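Two-Arm Bench Build: FAQ

Same questions keep landing in my inbox so here they are in one place. Updated in July. If yours isn't here, ask on the Kilstead workshop board, I check it most evenings.

What is this?

Two arms on one table, doing small kitchen-type jobs. Pouring, mostly. Built in our shared workshop in Kilstead by me (Tania Wanigasekara) and So-ying Lui. So-ying does the code. I do the mounts, wiring and swearing.

Is it a kit?

No. Secondhand arms, grippers bought separately, brackets we cut ourselves. The controller board is a Kornener, bought new, only thing in the build that came with a manual.

What did it cost?

$2,485 so far. That's everything except the table, which was already in the shop. Arms were $2,000 of it for the pair, from a lab clear-out. Don't email asking where, they're gone.

How long did it take?

370 hours between us, going by the sign-in sheet. A lot of that was cables. If you've done one before you'll be much faster.

Do the arms have to match?

No, and don't hold out for a matched pair. Same reach is nice. Same software matters more. Ours talk through Lu, the little control program So-ying wrote. It doesn't care what color anything is.

Why is everything white?

Vision. The old bench top was scarred plywood and the detector kept finding "cups" in the knots. White top, white sheet hung behind, problem mostly gone. Don't bother ironing the sheet, we tried it both ways and got the same numbers.

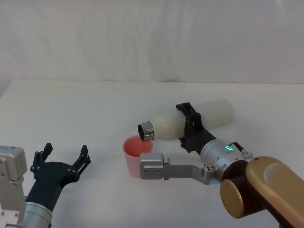 Pouring is the job we get asked about most, and the short answer is start with the angle and leave speed for later. Teach the grip first. Middle of the bottle, firm, and check it doesn't slide when the wrist rolls. Then bring the neck over the cup and stop there. Save that pose. We keep the metal cap just above the rim of the pink cup and a touch to one side, so there's room to correct. Only after that do you teach the tilt. Also watch your bracket: ours sticks out from under the wrist and ends up right in front of the cup, so any path that comes in low will clip it. Come in from above.

What does the other arm do during a pour?

Waits, jaws open. In the longer routine it steadies the cup, but get one arm working by itself before you add a second. We did it the other way around and lost most of a month.

What do you practice with?

Dry rice, then water. Rice is easier to sweep up. Nothing sticky, nothing hot, no glass.

Which cups work?

Plastic, tapered, a strong color against your table. Clear ones are hopeless for us. Paper ones get crushed unless you turn the grip force way down.

My gripper drops things. Help?

Check these in order.
Finger pads clean? Wipe with alcohol.
Grip force reset after a power cycle? Ours does this.
Screws on the finger plates loose? Snug them up.
Still dropping, the object is probly too heavy for that wrist angle. Try it closer to the base.

Is it safe to have running at home?

With a stop button you can reach without leaning over the table, yes, in our opinion. Kids and pets out of the room. Slow mode for anything new. We run each new routine 3 times in slow mode before it gets normal speed, no exceptions, even when its late and we want to go home.

Can I get the files?

Bracket drawings are in the Follwood folder (Follwood is the project name, long story, there was a sign). Lu isn't public yet. So-ying wants to clean it up first and I've stopped asking when.

Can I come see it?

Yes, open evenings, from 7 pm. Post on the board first so we know to leave the table set up.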